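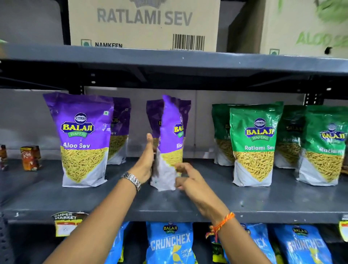
Spent the morning doing the snack shelves at the shop, so a few notes on sev for anyone who has to stock it or just eats a lot of it.

The pouches don't stand up by themselves as well as you'd think. The weight sinks to the bottom corners, the top goes soft and then the whole row leans. I use both hands, one flat on each side, and press the bag square before letting go of it.

Purple is Aloo Sev, green is Ratlami Sev. Both Balaji. I keep them in blocks of colour, purple on the left and green on the right, and regulars go straight to the one they want without reading anything.

Aloo Sev is the thin one, made with potato. Mild. Children like it, and it goes on top of chaat without taking over. Ratlami has the clove and the pepper. If you're buying for someone who says they don't mind spice, ask twice.

Fronts forward, always. A bag turned sideways shows the customer a strip of gusset and half a word. Kwaku Gyamfi trained me on this at the Quintanilla branch and used to walk the aisle at 5 o'clock turning every pack with one finger. I do it now as well.

Older stock to the front. I check the date on each bag as it goes on – the print is small and it creases, so tilt it to the light. Last December I found a packet behind the others that was two months over. That one was my fault.

Don't pull bags forward by the top seal. It opens more often than you'd expect and then you have sev down the back of the shelving until the next deep clean. Hold it round the middle.

Dust shows on dark metal shelves more than on the old white ones. I wipe with a barely damp cloth, then a dry one, before anything goes back. Crumbs in the corners want a brush.

We sold 68 bags of Ratlami last month and 28 of Aloo. I'd have guessed closer. Ľudovít Matoušek on the Puston Road side says his are the other way round, but he has the school across from him.

Someone asked what I do with sev at home. Poha in the morning, a handful on top right at the end. Also on tomato soup, and on toast with chutney. Once the bag is open it goes in a tin with a tight lid and it's gone in a few days anyway.

If yours has gone soft, spread it on a tray in a low oven for a couple of minutes and let it cool before you try it. Watch it, it browns quickly.

Reply to the question about bhujia: it's thicker and made with moth bean flour. We keep it one shelf down. I'll do that shelf tomorrow, and the peanuts if the delivery has come.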